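Version 4 of the Flason word list, last changed 23/06/2020.

## What is in it

`words.csv` holds 1192 English words for early spelling practice, one per line. Of these, 925 have a plain-language meaning next to them. The rest are words like *the* and *of*, where a meaning helps no child.

Columns:

- `word` - lower case, British spelling
- `group` - colour, shape, food, home, weather and so on
- `level` - 1 to 10, set by hand
- `meaning` - may be blank

## Where the words came from

The first list was typed up from the Swanepoel reading cards. Plurals were taken out in April, apart from words with no singular in common use (*scissors*, *trousers*).

## Colour and shape words

These two groups are meant to be used together. *Green*, *cube* and *circle* are all level 2, and *whiteboard* sits at level 5 under `home`, for want of a school group.
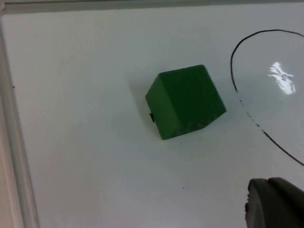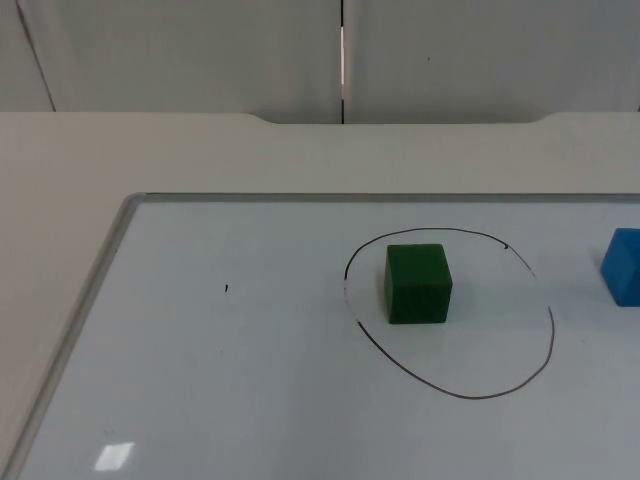 Lungile Engelbrecht wrote back that *cube* is too low at level 2, as her pupils leave off the final *e* well into the second year, and asked for it to move to 4 along with *tube* and *huge*. *Tube* has been moved. The other two are still open.

## Known problems

- *Grey* appears twice, once under weather.
- *Orange* is only listed as a food.
- Some meanings use words that are harder than the word itself - see *square*.

## Use

Free for classroom use. Please keep the file name if you pass it on. Corrections go to Anouk Nijs, with the line number.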